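The Long Way Around a Piece of Sportswear

It takes a while to get comfortable at Demovell. The workshop sits behind a tile store in Clorkby, and on the December morning I came by, the heaters were still grumbling and somebody had already claimed the good chair. The job that day was laundry, or more exactly, showing a two-armed robot how people fold it.

The person doing the showing works the arms by remote control, one in each hand, and every motion is saved as it happens. My first try was a disaster (I bunched a shirt up into something like a cabbage), but the staff were kind about it and let me have another go. By then they had 2,521 folds saved, from 16 different people, and you can tell them apart after a while! One tugs at corners, another smooths everything twice, and a third drops the cloth and sighs.

Sportswear is its own little adventure, slippery stuff that slides off wherever it likes. The team has a soft spot for it all the same, and would happily talk hems and waistbands straight through lunch.

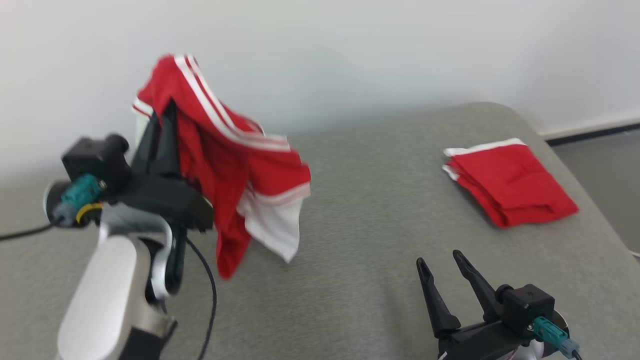
Does the person have to fold perfectly every time?

A few fumbles are welcome, as long as the person goes on to fix them, so the robot has some idea what to do when the cloth slips.

I stayed until 2, which was later than I'd promised anyone at home, and managed 8 folds of my own that were judged good enough to keep. The last was a bit crooked on one side, but I was terribly proud of it.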